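机器人社课题讨论区 » 手持夹爪组 » 软包装抓取练习的光照要求

Rerkiven(课题组长)
各位组员:本学期软包装抓取练习已进入第二阶段,每组须提交100条有效记录。现就光照标准征求意见,请于七月底前回复。 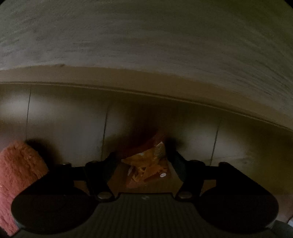
图1 橙红色小包装位于两指之间,环境光偏暗

Drarurwood
建议将此类偏暗记录列为无效。夹爪主体几乎只剩黑色轮廓,包装上白色小标签的字迹无法辨认,后续标注难以保证一致。

Clerkeo
不同意楼上意见。本课题的评价对象为抓取位置,标签文字不在标注范围之内。图1中包装与两侧指垫的相对位置尚可判断,应予保留。

Drarurwood
位置可以判断,接触与否则未必。右侧指垫是否贴住包装,单凭此图本人不敢下结论。另,光滑表面上有数处反光,包装后方又有阴影,边界容易标错。

Nikzad
本组已提交17条,其中6条亮度与图1相近。如一律作废,须重新预约活动室,进度将受影响。建议增设“低照度”类别,单独统计。

Clerkeo
附议。比赛规程亦未限定照度。

Rerkiven(课题组长)
综合各方意见,暂定如下:低照度记录予以保留,另行归类,由2名组员分别标注,结果不一致者退回原组。自下次练习起,开始前须先检查亮度。

Drarurwood
保留个人意见,按此执行。请问退回的记录是否计入100条?

Rerkiven(课题组长)
不计入。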